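Cleaning an old desktop computer on the kitchen table

My desktop is from the time when every office still had a big gray case under the desk. I bought it used from a small shop in Granau, and it works well for letters and photos. But it collects dust like a carpet. Two times in a year, in March and again in August, I open it and clean. I write down my way, maybe it helps somebody.

First shut down, pull the power cable and press the power button once more for a few seconds. Then wait. I make a coffee. Put the case on its side on a towel, so the table has no scratches and the screws do not roll away. For the screws I use an egg cup.

Before you touch inside, put your hand on bare metal of the case. Do this again each time you come back from another room.

Go from the top to down. I start with the grille and the slotted covers at the back wall, with a soft dry paintbrush, 16 mm wide. Then the spaces between the slots. In the slots I never push the brush, I only pass over them. If a graphics card is sitting there, leave it in its place and clean along it. Thin wires are the thing I am most careful with, a brush catches them easily.

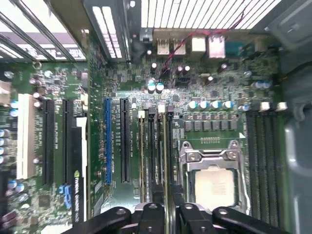 A reader from Fatthorpe wrote to me that she does not like the brush at all and uses only canned air, in short puffs, with the can held upright. She also blocks the fan with a wooden stick so it cannot spin. I tried the stick and it is a good idea, I do it now too. But canned air in the kitchen sends the dust into the butter, so for this please go to the balcony.

The ports at the back you can clean from outside, with a dry cotton swab around the metal. No water, no window spray, no vacuum cleaner on the board.

When you close the case, look one time with a flashlight if a screw stayed inside. I lost one for a whole winter. The towel goes in the wash alone.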